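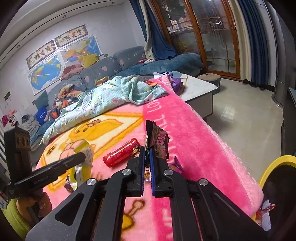

Home Economics for Grown-Ups, Handout 2
Snacks, Wrappers and the Soft Furnishings They Land On
Instructor: Bart Dijkstra

Welcome back, everyone, and thank you for being so patient with the projector last time. I promised I would put the second half of that talk on paper, so this is the written version, with a few extra bits I didn't get to (I know, I know, I always run over).

We left off with the evening snack. You settle in with a film, a canister of something salty and a handful of twisted sweets, and by bedtime the blanket is covered with packaging, some of it empty and some of it only half started. Plush is the worst for this. The pile holds on to crumbs, and a small flat wrapper can slide down into a fluffy border and stay there until wash day, when it comes out of the machine in shreds on everything you own.

Sorting before you clear

Please resist the urge to scoop the whole lot into one bag! I did that for years and threw away a good deal of perfectly nice candy. Go over the blanket once and make two piles, things with food left in them and things without. Squeeze the little packets gently. A twisted wrapper can look full when it is only holding its shape, and a crumpled one may still have half a cookie hiding in it.

Canisters go in the first pile until you have looked inside. Keep the lid on while you move them, especially if they have been lying on their side, and stand them upright on a tray or a shelf.

Open packages come next. Lift these by the top edge, with the opening facing up, and carry them straight to the kitchen. Anything you mean to keep should be folded over and clipped, or tipped into a jar. I use the wide Postma jars at home, though any jar with a snug lid will do you just as well.

Wrappers go last. Pick them up by a corner or a raised edge and lift straight up. If you drag a jagged one sideways across plush it can snag the fibers, and you end up with a pulled loop that catches on every sleeve and button from then on.

The blanket itself

Take it by two corners and fold the sides toward the middle, so the crumbs gather in the center, and carry the whole bundle outdoors. Give it a good shake, then another for luck. Run your hand along the border against the lie of the pile and feel for anything stiff.

Chocolate smears want time in a cool room to set before you scrape them with the back of a spoon. For washing, go by the care label first. My own blanket gets 15 minutes of soaking in cool water with a little mild soap, then a gentle cycle and a slow dry on the rack. High heat mats the pile, and I have never found a way to bring it back.

For next time

Clear one blanket, sofa or bed at home the way we've gone over, and write down where you found the piece you nearly missed. Half a page is plenty. Bring a snack clip too, if you have a spare, as we'll be starting on pantry shelves and I only have 13 in the drawer.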